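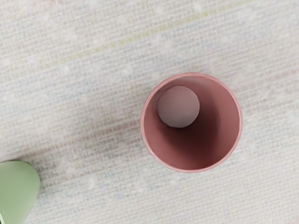
Pastinero 801 – Nudelmaschine mit Handkurbel

Startseite > Küche > Teig und Pasta > Nudelmaschinen

Wer einmal frische Tagliatelle aus der eigenen Küche gegessen hat, weiß, warum wir bei diesem Gerät ins Schwärmen geraten. Die Pastinero 801 ist eine klassische Walzenmaschine, schwer, leise und so gebaut, dass man sie mit einem Schraubendreher komplett zerlegen kann. Wir haben sie seit letztem Dezember im Sortiment und benutzen sie selbst fast jede Woche (meistens wird es dann später als geplant, weil doch noch jemand Ravioli machen will!).

Die beiden Glattwalzen sind aus gehärtetem Stahl und laufen in Messingbuchsen. Das merkt man schon bei der ersten Umdrehung: Die Kurbel geht gleichmäßig, auch bei einem festen Teig aus Hartweizengrieß, und die Teigbahn kommt an beiden Rändern gleich dick heraus. Die Stärke wird seitlich am Drehknopf gewählt. Der Knopf rastet deutlich hörbar ein und verstellt sich beim Kurbeln nicht von selbst, was uns bei mehreren anderen Maschinen immer wieder geärgert hat.

Der Schneideaufsatz für Tagliatelle und Taglierini gehört zum Lieferumfang. Er wird von oben eingeschoben und sitzt sofort fest. Für Pappardelle und für Spaghetti gibt es eigene Aufsätze von Hitov, die ohne Adapter passen.

Unser Grundteig

400 g Mehl Type 00 oder eine Mischung mit Hartweizengrieß
4 Eier, zimmerwarm
eine Prise Salz
ein Teelöffel Olivenöl, wer mag

Alles verkneten, bis der Teig glatt und elastisch ist, dann abgedeckt ruhen lassen. Wir geben ihm mindestens 35 Minuten, gern auch mehr. Danach in Portionen teilen, leicht bemehlen und auf der weitesten Stufe durchlassen, falten, wieder durchlassen. Nach ein paar Durchgängen wird die Bahn seidig, und ab da macht es einfach Freude, Stufe um Stufe dünner zu werden! Für Tagliatelle hören wir zwei Stufen vor Schluss auf, für gefüllte Pasta gehen wir bis zur vorletzten.
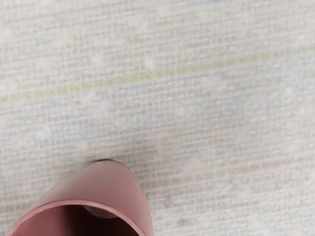
Wichtig ist bei den ersten Malen etwas Geduld mit der Feuchtigkeit. Klebt der Teig an den Walzen, fehlt Mehl auf der Oberfläche. Reißt er an den Rändern ein, war er zu trocken oder zu kurz in der Ruhephase. Beides lässt sich retten: zusammenlegen, noch einmal durchkneten, kurz warten. Die erste Portion nach dem Auspacken bitte nicht essen, sie nimmt das Konservierungsöl aus der Fertigung auf.

Befestigung und Platzbedarf

Die Schraubzwinge greift an Arbeitsplatten bis 5 cm Stärke. Ihre Auflage ist mit Kork belegt und hinterlässt auf geölten Oberflächen keine Druckstellen. Mit eingesteckter Kurbel braucht die Maschine 35 cm in der Breite, dazu etwas Luft, damit die Hand nicht an die Wand stößt.

Reinigung

Kein Wasser, keine Spülmaschine. Die Maschine nach Gebrauch offen stehen lassen, bis die Teigreste getrocknet sind, und sie dann mit dem beiliegenden Pinsel ausbürsten. Hin und wieder ein Tropfen Vaselinöl an die Walzenenden. Mehr Pflege verlangt sie nicht.
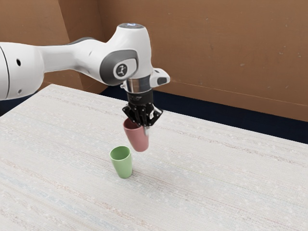 Gilmar Evangelista schreibt uns, er habe jahrelang mit dem Nudelholz gearbeitet und sei anfangs skeptisch gewesen, inzwischen walze er für die ganze Familie Lasagneplatten und habe nur einen Wunsch: Die Kurbel dürfe gern einen längeren Griff haben. Den gibt es! Der Buchenholzgriff von Sterkov lässt sich in einer Minute tauschen und liegt auch in großen Händen gut.

Technische Daten

Modell: Pastinero 801
Gehäuse: Stahl, verchromt
Walzen: Stahl, gehärtet
Walzenbreite: 15 cm
Antrieb: Handkurbel, abnehmbar
Lieferumfang: Maschine, Kurbel, Schraubzwinge, Schneideaufsatz, Pinsel, Anleitung
Ersatzteilversorgung: 20 Jahre

Passendes Zubehör

Hitov Schneideaufsatz Pappardelle
Hitov Schneideaufsatz Spaghetti
Sterkov Kurbelgriff, Buche
Weidemann Teigrädchen, gewellt
Weidemann Nudeltrockner, klappbar

Fragen zur Maschine oder zu den Aufsätzen beantwortet Silvana Seixas, am besten vormittags telefonisch oder jederzeit über das Kontaktformular. Abstreifer und Messingbuchsen liegen bei uns im Lager und gehen als Brief raus.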